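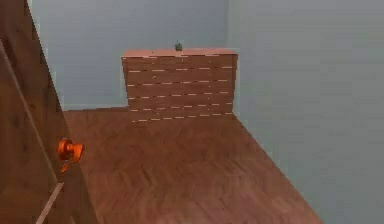 Commenting on the May installment, one reader objected that a controller comparison run entirely in simulation measures the simulator first and the controller second. We put that to the lead engineer on the controller evaluation at Kurkton, where two arm controllers, Statis and Son, have been run against each other in the same rendered room.

"The objection is fair, and we report the simulator version with every result," the engineer said. "What we claim is narrow. Same arm model, same room, same start poses, two controllers. If one of them fails where the other does not, the physics was identical for both."

The room is built in Gremier, an in-house scene tool. It has plain walls, a wood-textured floor and very little in the way of surface detail. The engineer described this as a deliberate choice that has a cost. "Flat walls give a vision system almost nothing to track. We wanted to know which controller degrades first when the image is poor in features. You could add posters and switches and both would look better."

Statis holds the arm on a precomputed path and corrects at fixed intervals. Son replans continuously from the camera image. Each was given 1,000 reaching episodes. Statis completed 989 of them. The other 11 were stopped by the collision check, all during the same turn close to a vertical panel.

"Those are the interesting ones," the engineer said. "The path was valid when it was computed. The correction came late and the forearm was already inside the safety margin. Shorten the interval and the failures go away, but the load on the control computer goes up and you lose headroom for everything else."

Son's completion figure is being withheld until its runs have been repeated with a second random seed. The engineer would say only that its failures are of a different type. "It hesitates. When the arm covers a large part of the image, the planner has less to work with and slows down. A slow episode can time out without touching anything."
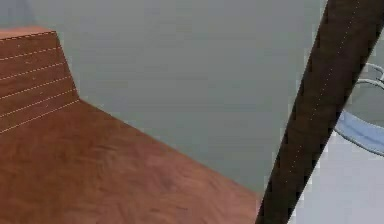
Simulated view with a segment of the arm in the foreground.

Occlusion of this kind has led the group to treat camera placement as a separate variable. A view from farther back shows more of the room but gives few pixels to a small target. A closer view has the opposite problem. The next series will run 100 episodes per camera position with both controllers, keeping lighting and textures fixed.

Asked whether the gripper would also be varied, the engineer said no. "Change the gripper and you change the mass at the end of the arm. Then you have to retune both controllers, and the comparison starts over."

Hardware runs are planned after the camera series. The same start poses will be used, at reduced speed for the first session.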